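## Grey plastic storage boxes smell after winter in the cellar, how to clean?

Hello all. We moved to Tukgate in September and I put our winter blankets in big grey boxes in the cellar.

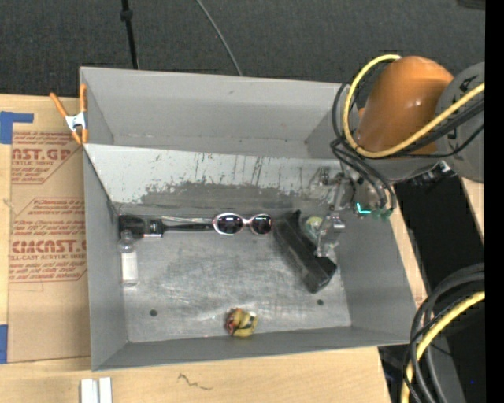

Now the blankets smell of mould and the boxes also. I washed the boxes two times with dish soap, but after one night with the lid closed the smell comes back. The blankets I can wash at 60, this is no problem. But is it possible to save the boxes? I have 27 of them, so I would not like to buy new ones.

*Gwenaël Roussel*

---

**Teresa Pinheiro**

I had the same problem in my old flat. Soap is not enough, the smell stays in the scratches. Please try this:

- Put 2 spoons of baking soda in warm water and leave it in the box overnight.
- Rinse, then dry outside in the sun with the lid off. One full day, better more.
- Before you close the box, put a sheet of newspaper inside and change it after a week.

Do not use vinegar and bleach together, it makes a dangerous gas. Also please check the cellar. Mine had 80 per cent humidity and I needed to buy a small dehumidifier, it cost 115 with delivery. After this the smell did not return.

---

**miltska_home**

just throw them, plastic keeps smell forever. the supermarket has new ones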